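Share (8) Comments (115)

Working a gripper at a shared bench – tips, house rules, the boring safety stuff

Posted 9 December 2024 in Workshop Tips

Been meaning to type these up since April. Mostly for people new to hand-held grippers and small arms in a room that other people also use for making things. Take what's useful.
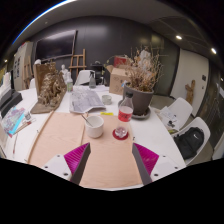 First thing, settle what the gripper is allowed to touch before anybody picks it up. Write it on a card. Ours has two columns, "yes" and "ask". There used to be a "no" column but people argued with it, so now everything that was a no is an ask, and the answer is no.

Goes in "ask" every time:
- anything with liquid in it, even a drop
- plaster, dried plants, models, anything glued in the last day
- someone's bag or coat
- spray bottles
- blades, obviously

Cups are fine if empty and if they're yours. Take the spoon out first. A spoon sticking out of a cup is a lever, and a finger pad will find it before you do.

BOTTLES

Label them. Marker on a sticker is OK, has to be legible from arm's length. What's in it, date, initials. Solvent and water look the same and a clear bottle tells you nothing. If there's no label it goes to the sink shelf and stays there untill someone claims it.

Put a coaster under anything you'll be grasping over and over. Saves the table, and gives you the same spot to put it back on. Colored ones are easiest to find again.

Caps on. Tight. Squeeze by hand first to see how much give there is – thin plastic caves in under a force setting that a mug wouldn't notice.

PAPER ON THE TABLE

A big sheet of plain colored paper makes a decent work zone. Cheap, swap it when it gets grubby, and it tells everyone else where not to set their stuff down. Tape the corners if there's a fan on. Matte only, glossy paper throws glare and then you're chasing reflections all afternoon.

Mark your home position on it in pencil. Not marker, it goes through.

Edge of the sheet = edge of the work. If a job needs to reach past it, stop, look, move things, carry on. People skip the stop part.

PADS AND FINGERS

Check the pads before each session. Ridged ones collect crud in the grooves, dried paint most of all. Old toothbrush, warm water, drop of dish soap. Dry them fully before you grip anything. No alcohol on soft pads unless the maker says OK, some kinds go sticky and stay sticky.

Screws on the finger mounts: snug, not gorilla. A mount that's plastic will strip on you. We check ours every 1000 grasps, which sounds like a lot and comes round quicker than you'd think. Keep the tally on the same card as the yes/ask list.

Change pads in pairs. One new and one worn will twist whatever you pick up.

We've been through Modano pads and Enilex pads. Modano wear better for us, Enilex are easier to get off when they're done. No strong feelings. Whatever fits your fingers.

FORCE AND SPEED

Start low. Lowest setting that holds the thing, then one notch up, and that's it. If you're three notches up and it's still slipping the problem is the grip point or a dirty pad.

Powered arms: slow mode for the first run of any new job, hand near the stop button, nobody reaching in. Hand-held grippers don't have a stop button because you are the stop button, so same rule, nobody else's hands in the zone while you're closing.

Long hair back, sleeves up, lanyards off. A lanyard in a moving joint is nasty. The Bouzid arm has a stop you can hit with an elbow and I wish they all did.

Batteries charge on the metal shelf, not on the bench, and never under paper.

CHAIRS, BAGS, FLOOR

Chairs pushed in when you start moving about. Bags hung up or on a chair you're not using, straps tucked up. Straps on the floor are how you end up on the floor.

Power cables along the wall side. If one has to cross the walkway, cover it or tape it the whole length, not just the ends.

Keep a clear path to the door. Easels wander, so push them back to the wall before you begin.

OTHER PEOPLE'S WORK

This is the one that causes fights. If a piece is on the table and it isn't yours, leave it and work around it, or find the maker and ask. Don't shift it "just a bit". Models on a cardboard base look easy to slide and they aren't, the base bends and the weight goes one way.

Wet paint and palettes go at the far end from the gripper. Paint on a pad means paint on the next 8 things it picks up.

Brushes in a jar or laid flat in a bundle, bristles all one way. Loose sticks and skewers back in the box, they roll.

RECORDING

If the gripper has a camera on it, say so out loud when you come in, and put the sign on the door. Papers with names or addresses get turned over first. Screens off or blank. Anyone who doesn't want to be in it gets time to move, no sighing at them.

Delete takes with a face you didn't ask about. Same day.

ON OLD RULES

We inherited a shop safety sheet from 1968, typed, very stern. Half of it is lathe stuff but "put the tool down before you answer a question" is still the best rule in the place and it's now top of the card. Janberg make a printed safety card for small arms too, fine if you want one off the shelf. Ours is a pencil and cardstock.

If you're setting up at an actual workplace this page isn't enough. Do a proper risk assessment and read the manual for your machine, all of it, including the section on what it does when the power comes back.

END OF SESSION

- gripper open, wiped, on its hook
- arm parked and switched off at the wall
- bottles capped and back on coasters
- sticky notes read, then binned if done
- tally updated
- anything you broke, write down and leave a note with it. Don't hide it behind the plant

Will add a bit on suction cups when I get teh time – ours leak and I'm not sure yet if it's the cups or the hose.

115 comments – sign in to reply

We use cookies to remember your settings. Accept / Manage

Get new workshop tips by email. Subscribe

Contact | Copyright | Back to top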